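Two arms, one messy table: my first month with the Mokix kit
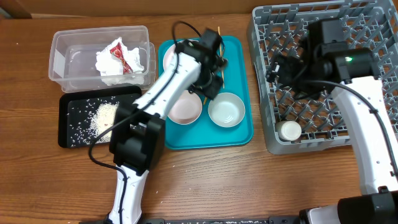
Home Robotics

Clearing up after dinner is the job I most wanted to try, so that's what the Mokix has been practicing on. Rice on the black tray, bowls and chopsticks on the teal one, trash in the clear bin, dish rack on the right. The rice is uncooked, which I recommend to anyone starting out (cooked rice in a finger joint is a bad evening, ask me how I know).

I bought the two-arm version in January and it sat in its box until my friend Vasanthi Rodrigues came over and more or less shamed me into opening it. Putting it together took us 5 hours, and most of that was cables. The manual says to leave slack at the wrist. Leave more than you think! The first time I sent the left arm all the way out it pulled tight and stopped dead.

What I love is how quickly you get to the fun part. You guide the arms through a task a few times, save it, and they'll have a go on their own. Bowls went well from day one. I use small ceramic ones, and after 8 evenings I've chipped exactly none of them. Chopsticks are much harder. They're so thin that the fingers close on them at a funny angle, and half the time one slides away. Vasanthi thinks softer finger pads would fix it and I've ordered a pair from Zestaden to find out.

The rack is my favorite bit to watch. Getting a gripper down between the pegs without knocking anything is fussy work, and cups love to tip over in there, but the right arm is so patient about it that I end up cheering out loud.

Gripes: the software forgets my table height whenever I update it, and the base rail collects every crumb and grain in the room. I keep a paintbrush next to it now. I also wish the kit came with spare screws, two of mine went straight under the fridge.

Would I buy it again? Yes, in a heartbeat. Next up is wiping the table, if I can find a sponge it likes.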